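Gesture navigation ignoring swipes near the left edge (Clulano launcher)

zpopescu
Phone is a Drevuveo, latest December build, with Clulano set as the default launcher. Back gesture from the right edge works every time. From the left edge it fails unless I start the swipe in the upper half of the screen. Three-finger screenshot and double-tap to wake are fine. Cache cleared, rebooted twice, no case, no screen protector.
Zlatko Popescu

marrow_kt
Check whether the side panel is enabled. Settings, Display, Side panel. Its handle sits on the lower left by default and takes touch priority over the system gesture, even when the handle is set to transparent.

zpopescu
It was enabled. Turned it off, no change.

nilldale_dan
You have to restart the launcher after that. The exclusion area is registered when the launcher starts and isn't released by the toggle. Force stop Clulano, then press home.

tess.oh
I don't think it's the panel. Build 1663 changed the default back sensitivity on the left side only. I had the same fault with the panel never switched on. Raising the left slider to 5 fixed it for me.

nilldale_dan
The slider sets the width of the strip. It has no effect on vertical coverage, and he said the upper half works. That points to an exclusion area.

tess.oh
Fair on the width, but my lower half was dead too, and the slider fixed it. Moving it may force the whole region to be rebuilt.

marrow_kt
Both could be true. To separate them, turn on Pointer location in developer options and swipe on the lower left. If the trace draws and back doesn't fire, the touch is arriving and something is claiming it.
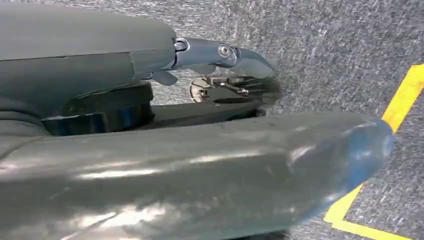

Also set the long-press delay to 800 ms while testing – at the short setting, a slow swipe on the home screen gets read as a press and you'll log false failures. Do 10 swipes per setting and write them down.

zpopescu
Trace draws, back doesn't fire. Force stopped Clulano as Dan said and the left edge now works over the full height. Slider untouched.

nilldale_dan
Exclusion area, then.

tess.oh
On his phone. Mine had no panel, so I'm still calling it a 1663 bug. The Cárdenas launcher doesn't do this on the same build.

zpopescu
Will leave the panel off and report back if it returns after the next update.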